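SPEAKER NOTES - Wallpaper and the rented house
Flerdale Heritage Society, evening session, 7:30 start. Slides on the stick AND emailed to Ljubica Omerović (she's running the laptop)

Open: who here has stripped a wall and found another wall under it. Wait for hands. Don't fill the silence!!

Intro quick. Grew up in a weatherboard rental in Flerdale, 4 layers in the hallway. Mum hated the top one. Landlord wouldn't pay to strip, so paste over paste over paste. Whole talk is really about that hallway.

Main point, say it early: renters chose more than we give them credit for. Cheap rolls, bought out of the housekeeping, hung on a long weekend. The diaries are full of it.

Leafy patterns first. Trailing stems, big leaves, berries. Why they hang around: big repeat hides a crook wall, brown hides the smoke. Beige ground goes with any lino.

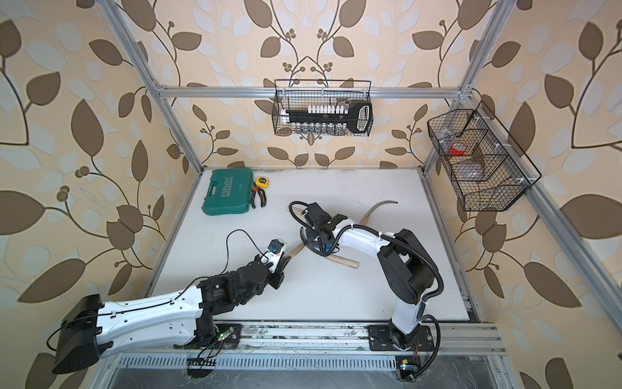 Large brown and cream leaves on a beige ground, dark curving vines.

Ask the room what decade they'd guess. Take two answers, move on, last time this ate ten minutes.

Then the Ostrowski ledger. Shop on the corner opposite the bakery, sold paint, paper, kero. Ledger has 798 entries for wallpaper. Of those 322 are for a single roll. ONE roll. Doesn't do a room. So what were they doing with it - patching, lining drawers, papering the bit behind the stove. Read out the entry for the widow in Mestasberg Street, paid off over the winter in coins. Go slow on this bit.

Don't get stuck on arsenic greens. Someone will ask. Short answer: different period, mostly different houses, see me at the tea urn.

Borders and dados. Skip if past 8.

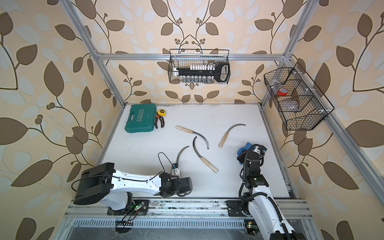
Paste. Flour and water, bit of alum if you had it. Silverfish love it. My nan's recipe on the handout, second page, colour of weak tea when it's right. Mention she boiled it in the jam pan and the jam tasted of it til Christmas.

Matching the repeat. Hold up the two offcuts (in the cardboard tube, NOT the folder). Drop match vs straight match. People's eyes glaze over here so keep it to a minute. Then corners: old houses have no square corners, so the pattern wanders, and you can tell where the hanger started becuase the mismatch is always over the door.

Who hung it. Women and kids mostly, in the rentals. Photo evidence is thin, oral histories are better. Play the clip from the Pratico sisters if the sound works. If not, read it:

"Dad held the ladder and gave advice. Mum did the wall."

Pause for the laugh.

Looking after what's left. Most of you will have a scrap behind a cupboard. Don't wash it. Soft dry brush, top down, light hand. No sprays. No erasers unless you've tested a corner. Cloths are for the skirting and the furniture, keep them off the paper, loops catch on lifted edges.
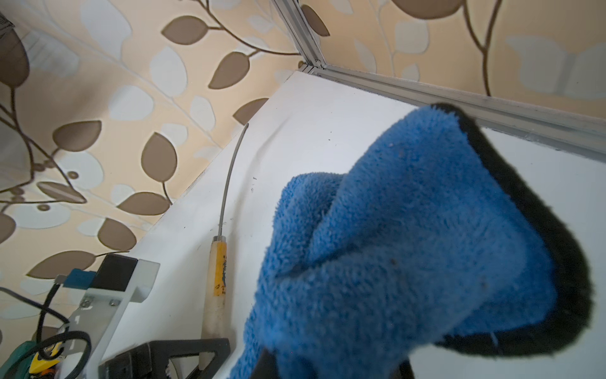
Newsletter No. 4, p. 2

If you're pulling a layer off, take a sample first, a good hand-sized peice, with the edge of the roll if you can find it. Pencil on the back: house, room, which wall, how far down in the layers. Acid-free sleeve. Ziplock is ok for a week, not for a decade.

Photograph it in daylight, no flash, ruler in shot.

Also PLEASE don't chuck the newspaper backing. Often the only dated thing in the wall. We've got the September footy results out of one in the Ostrowski shop, upstairs back bedroom.

Questions. Repeat them for the people up the back, hearing loop is dodgy.

Plug the sample drive. Boxes at the door, forms with Ljubica. Cuppa after, bring a plate people have put it on the trestle already.

Give the key back before leaving.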